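Print this article | E-mail to a friend

The Second Life of the Lunch Break

May 8, 2023

I have been thinking about snacks more than a grown adult probably should. The small stuff, I mean, the thing you eat at 3:40 with one hand while the other hand holds a phone. I love it, and I think it deserves a lot more attention than it gets!

My conversion happened in Varnasbridge, where I spent part of last July in a rented room above a hardware store. The town has one main street, a river that smells faintly of mint where it bends, and a snack culture that would make a big city jealous. At eleven in the morning the shutters on the bakery windows go up for the second time that day and people drift out of the bank, the print shop, the school office. They buy one thing. They eat it standing up, talking, and then they go back in. The whole business takes 11 minutes (I timed it on my first morning, out of pure delight, and then felt silly and put the watch away).

What got me was how seriously everyone took it. A woman in line ahead of me spent a good while deciding between a poppy seed twist and a cheese one, asked which had come out of the oven last, and changed her mind after she had paid. The clerk swapped it without a blink. When I tried to hurry my own order I was told, kindly, to take a breath.

The twist is the local pride. The dough is rolled thin, brushed with butter and salt, folded, chilled and rolled again, and the bakers at Nouri, the oldest shop on the street, will tell you that the chilling matters more than the folding. Nouri sells 688 of them on an ordinary day and shuts when they run out. I got there too late twice. The third time I bought four and ate three on the riverbank, and I regret nothing except the fourth, which I had promised to bring home.

Ornau, forty minutes up the valley by bus, does it differently. Up there the mid-morning bite is savory and hot, a little bun filled with onion and potato, and you eat it sitting down on benches that run along the market wall. People in Ornau think the Varnasbridge habit of standing is bad for the stomach. People in Varnasbridge think the Ornau bun is a meal in disguise. I heard both opinions delivered with real heat — and both times the speaker had crumbs on their collar.

Back home in Dudport I started looking for the same thing and found it all over the place once I paid attention. We don't have a bell or a set hour. We have drawers, vending machines, a paper sack passed down a row of desks, the wrapped cake that lives in a coat pocket until it is needed. Our local paper ran a survey on it last fall and 970 readers wrote back, 337 of them to say that the afternoon snack was the part of the workday they looked forward to most. More than lunch! More than going home, in a few cases, though I suspect some mischief there.

Sweet beat salty by a mile in that survey, and the ring donut beat every other sweet. I'm with the majority. Pink frosting, white sprinkles, a hole in the middle so you know where to start.
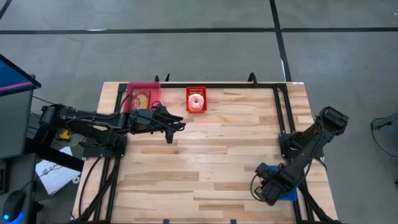 Several readers wrote in after the survey ran to say that the ranking missed the point, that a snack is only as good as the company, and that a stale cracker shared with the right person on a loading dock beats anything from a bakery case. I've read those letters over a few times now. I agree with them up to the stale cracker.

So I've been trying the Varnasbridge way in Dudport. At eleven I get up, whatever I'm doing, and walk to the corner with whoever will come. Some days it's five of us and some days it's me and a pigeon. We buy one thing each. No one brings a laptop. The shop on the corner has started putting out a second tray at ten to eleven, without being asked, and last week there were onion buns on it. I took one and sat down on the step to eat it, Ornau style.

Print | E-mail

Related stories
A river walk in Varnasbridge, with stops for butter
Ornau's market wall and its benches
What Dudport keeps in its desk drawers

Contact us | Copyright 2023, all rights reserved | Back to top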